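Wedding Styling, Session 4: Lounge Areas
Instructor: Fereshteh Ahmadpour
3 comments | 71 shares

Every couple now wants a lounge. Guests will sit in it for the length of one drink, then leave their shoes there until midnight. Plan for the shoes.

Start with one large seat and build outward. Pale upholstery photographs well and forgives nothing, so read the cleaning clause in the rental contract before you sign.

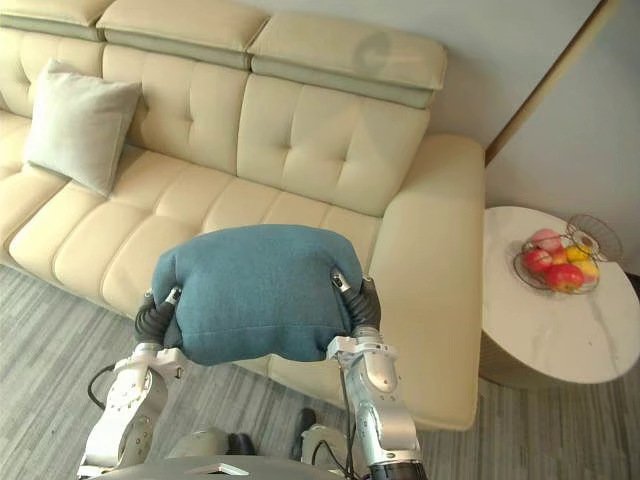

Fig. 1. Cream leather sofa with tufted back and chaise.

Placement: close enough to the band to feel invited, far enough to hear an aunt. Keep flowers low. Guests seated behind a tall urn tend to move the urn.

Case for discussion: the Boateng reception, December. Kwesi wanted candles on every surface and Akua wanted her grandmother to keep her eyebrows. Read the two floor plans and pick a side. 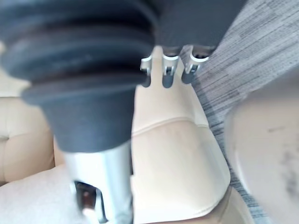
Homework

1. Price a lounge for 71 guests. The budget is $958, delivery included. Yes, really.
2. Write the email telling the couple what $958 gets them. Be kind.
3. Bring ribbon next week. Ekow Ayaaba has the good scissors and wants them back.

© Zelia Event Styling | Contact | Back to top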